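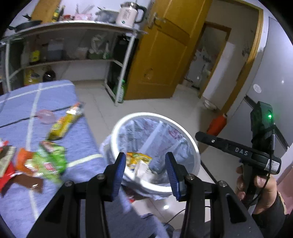 Bin, with the liner in. June.

Bench notes > Adhesives > Paste
Search the notebook
2 shares

June, start of the morning, humidity in the back room 71 percent

Starch paste with the Plerkesine additive, week one. Writing this up while the pans soak.

Background for whoever reads this later. The Plerkesine leaflet says a small dose in wheat starch paste will keep it usable "for weeks at room temperature" with no change in tack, no yellowing and full reversibility. That is four claims in one sentence and the leaflet has data for none of them. There's a graph with no units on the vertical axis. Do-yoon came back from the Chow suppliers' day keen on it and I said I'd believe it when I had peeled something off something, so now it's my job.

Method, such as it is. One cook of 200 g starch, our usual ratio, usual double pan, stirred until it went glassy and then a good while longer. Strained once while warm and once cold. Split into 2 jars, same size, same lids, both scrubbed. Plerkesine went into jar B at the leaflet dose, nothing into jar A. Both on the shelf over the sink, out of the sun. I'd have liked a third jar with a pinch of plain alum, which is what the old notebooks here used, but there wasn't enough paste left after straining. Do it next time.

Beril pointed out that anyone who knows which jar is which will see what they want to see, me included, and she's right. She relabeled them with colored dots and has the key in her drawer. I know I'm going to be able to guess. I'll write down my guesses so we can check whether they were leaking into the scores.

Day 2. Both jars look the same. Both smell of bread. Pasted out strips of the thin kozo onto offcuts of gray board from each, a full row, under glass with blotters. Brushing feel: the green-dot jar drags a little more. It may be the brush. I used the older hake for green and the newer one for orange, which was careless, and I've struck those scores.

Day 4. Green has a slight skin, orange doesn't. Under the skin green is fine. Hacer said a skin means it's going off. I don't think it does, I think it means the lid wasn't down properly, and when I checked it was cross-threaded. So that's another observation I can't use. Swapped both lids for new ones.

Strips from day 2 peeled dry. Both tear fibers out of the board before the join lets go, so all I can say is that both are stronger than the surface of cheap board. I need a better substrate for this, something that doesn't give up first. Sevim suggests cotton rag board, double thickness, and has some left over from the map folders.

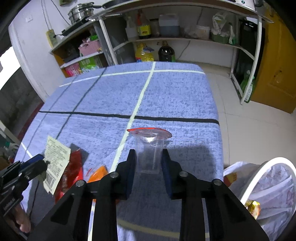
Sumathi Devadiga

Day 5. Rag board strips made. Also put down a set on the back of an old marbled sheet (a reject, nobody's pride) for the water test, because reversibility is the claim that matters most to us and the one where I trust the leaflet least. If we line a spine with this and someone at Findska has to take it off after we've all retired, "fully reversible" has to mean damp blotter and a spatula, with no soaking and no swearing.

Day 6. Green smells sour. I opened the window, came back, smelled both again without looking at the dots, and got the same answer. Do-yoon got it too, with his eyes shut, and so did Hacer, though she heard him say it so I'm not counting hers. Orange still smells of nearly nothing. My guess is that orange is B. Written here before I ask.

Tack by finger: can't tell them apart.

Day 7. Pink speck on the green jar, at the glass. Discarded green, washed the jar with hot water and soap, washed the sieve as well even though it hadn't been near it. Orange has no visible growth. Beril opened the drawer. Orange is B.

So yes, it slowed the spoiling. I'll give it that much. One jar against one jar in a muggy week is thin, and our plain paste usually lasts a few days in June anyway, so what I have is a jar that outlived another jar and hasn't yet been asked to last "weeks." It stays on the shelf and I'll keep looking at it.

Water test, same afternoon. Damp blotter on both sets, weighted, left while we had lunch. The plain strips lifted with the bone folder, soft all the way through. The Plerkesine strips lifted at the edges and held in the middle. Gave them as long again and they came up, but with a rubbery film left on the marbled sheet that rolled under the thumb. Plain paste doesn't do that. Sevim thinks I laid it on thicker in the middle, which is possible, I don't weigh a brushload. I asked her to do her own set blind next week and I won't be in the room.

Yellowing: no opinion. A week in a dim corner tells us nothing, and the leaflet's claim can't be checked by anyone here without a light cabinet. I've written to ask what they tested it on and for how long. No answer so far. The Tromstead bindery told Hacer they "love it," but when she asked what they'd taken apart, they hadn't taken anything apart.

For now:
- not on anything that belongs to a client
- fine for practice boxes and teaching models if people want a jar that keeps
- keep making small batches of plain paste as before, it takes less time than arguing about this

To do: third jar with alum. Same brush for everything, washed between. Thinner board on top of the rag board so the peel starts from the same place each time. Find out what the additive is, because the safety sheet says "proprietary blend" and then lists water.

Do-yoon has asked me to note that he still likes it. Noted.

Tags: wheat starch, additives, reversibility, not convinced
Comments (2)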